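Treloar Community Lending Shelf
Progress report to the Kutavitz Fund
Covering the spring and early summer, written in June

Dear friends at the fund,

Thank you, first of all, for your patience with the timing of this one. I had meant to send it before the school year ended, and then the school year ended rather loudly, as it does, and I found myself with 4 boxes of returned picture books on the back seat of my car and no report. So I am writing it now, with the windows open and a pot of coffee beside me, and I hope it gives you a good sense of what your money has been doing in Treloar.

You will remember that the grant had two parts. The first was for getting books into the hands of families who live too far out to use the library in town, and the second was for reading evenings, where grown-ups and children could come together and nobody would be tested on anything. I will take them in that order, although in practice they have run into each other all year long.

Books out on loan

We have now made 2,336 loans since the grant began, counting each time a book goes home as one loan. I keep the tally myself in the green ledger, and I go over it at the end of each month with the shelf cards. The winter was slow, as we warned you it might be, with the Ladeck road closed for long stretches and our stop at the grange hall there skipped more often than I like to admit. Things picked up as soon as the thaw came. April was our best month so far and May was close behind it.

What people borrow has surprised me. I had filled the first order with new picture books, thinking of the little ones, and they do go out steadily. But the shelf that empties fastest is the one with the cookbooks, the engine repair manuals and the large-print westerns. Parents come for their children and leave with something for themselves, and then they come back, and that has done more for our numbers than any flyer. I moved part of the second order over to grown-up titles on the strength of this, after checking with your office by phone, and I am very glad I did.

Losses have been light. Some books have come back a little the worse for wear (one had clearly been read in the bath, and good for them) and a handful have not come back at all. We don't charge fines, as agreed in our proposal, and I would like to keep it that way. A family who owes money on a book stays home, and I would much sooner lose the book. 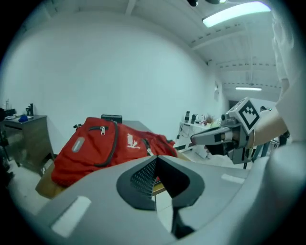 The other matter under this heading is the shelving. We bought secondhand from Drukivon, who were closing out their office stock, and the price was kind enough that we came in $600 under what we had budgeted. With your permission I would like to carry that amount over and spend it on rebinding. A good many of our most popular titles are paperbacks that were never meant for this kind of life, and I have been patching spines with tape at the kitchen table in the evenings, which will only hold for so long. There is a bindery that will take them in small batches, and I can send you their price sheet if that would be helpful.

Reading evenings

The evenings have been the great pleasure of the year. We started in the fall with 2 a month, both in Treloar, and kept to that through the winter. They begin at 6:30 with soup, which was an afterthought in the original plan and has become the thing everybody asks about. After soup someone reads aloud for a while, usually a chapter from something long, and then people settle into corners with whatever they like. We finish at 8 so that the farm families can get home at a sensible hour.

We worked our way through a whole sea adventure between October and March, one or two chapters at a sitting, and I will tell you that the evening we reached the shipwreck, not a spoon moved. Several of the older children have begun taking a turn at reading aloud. One boy who would not so much as sit at the table in the fall now reads the weather and the notices before we start, in a very fine radio voice, and he has opinions about how they should be written.

I would be giving you too rosy a picture if I left out the Ladeck evenings. We tried to get a second group going there in the spring and it has been hard work. The hall is cold, the lighting is poor at the far end, and planting season was the wrong time to begin anything new. The families who did come were lovely and asked us to keep trying. My plan is to pause over the summer and start again once the harvest is in, with better lamps and an earlier start. If it still hasn't taken hold by the new year, I would rather put those hours into a second book stop on that side of the county, and I'd be grateful for your thoughts on that.

Money

The full accounts are in the attached sheet, with the receipts copied behind it. In short, books and supplies are where we expected them to be, fuel is over, and shelving is under. The fuel overspend comes from the detour we had to make in late winter — the long way round by the mill adds a good deal to the trip — and now that the road is open again I expect it to settle. Soup has cost us next to nothing, as people turn up with vegetables and will not be talked out of it.

What comes next

Over the summer we will keep the Treloar shelf open on its usual hours and take the books out to the county fair, where we had such a good time last year. I also want to go through the whole collection card by card, pull anything that has not moved since we opened, and offer it to the school. That will make some room for the requests list, which is pinned up by the door and now runs onto its third page. Bird guides and anything to do with horses are at the top of it.

In the fall the evenings start up again, and I would love for someone from the fund to come and sit with us. Please don't wait for a special occasion. Any evening will do, there is always an extra bowl, and the next long book is still to be voted on, so you may find yourself handed a slip of paper and a pencil as soon as you have your coat off.

I am asking for one decision from you before September, on the $600, so that I can book a place with the bindery before their busy season. Everything else can wait until we talk.

With warm thanks from all of us in Treloar,

The coordinator, Treloar Community Lending Shelf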